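A stop that did not stop: notes on the Ukero towel cell

20/06/2019 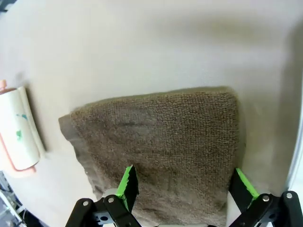
The fault occurred during a routine block of towel handling at our Erstead workshop. I have delayed writing about it until the internal report was complete, and Ragnheiður Lund has kindly agreed to my publishing this shorter account. The views in it are my own.

The arm was partway through its descent towards the cloth when Sólveig Hedegaard pressed the stop button on the bench pendant. She had noticed that the lint roller had been left on the work surface and wished to remove it before continuing. The arm halted, as it should. When she reached in, the gripper closed. It remained closed for 8 seconds and then opened again without any command from the operator.

Sólveig was not hurt. Her hand was on the roller, well clear of the fingers. Had she been straightening the towel, which all of us have done at one time or another, the outcome may have been different.

The cause was found the following morning by Ettore Monti. The pendant stop removed power from the arm joints, but the gripper was supplied through a separate line that had been added in January, when the older fingers were replaced. That line had never been brought into the stop circuit. The gripper controller therefore stayed live, lost contact with the arm, waited for its timeout to expire and carried out the last instruction in its queue. In this case the instruction was to close on the towel.

It should be recorded that our acceptance test did not detect this. The test sheet required the operator to press stop while the arm was moving and to confirm that the arm came to rest. It made no mention of the fingers. I wrote that sheet, and I signed it.

The following changes are now in place. The gripper supply passes through the same safety relay as the arm. The controller clears its queue whenever contact is lost — it no longer holds the last command. The stop test is carried out with the gripper open, closed and in motion, and the result for each is entered separately. Elínborg Ásgeirsdóttir repeated the full test 20 times before the cell was released for use, and the fingers lost power on every occasion.

We have also marked out a place for tools on the side bench. The lint roller is used between runs to lift loose fibres from the surface, and it had become customary to set it down wherever there was room. It now has a hook.

One matter remains open. With its power removed, the gripper keeps whatever hold it had, and a trapped finger would have to be freed by hand. Snædís Steinarsdóttir is preparing a release procedure, and until it has been approved the cell will be run only with 2 people present.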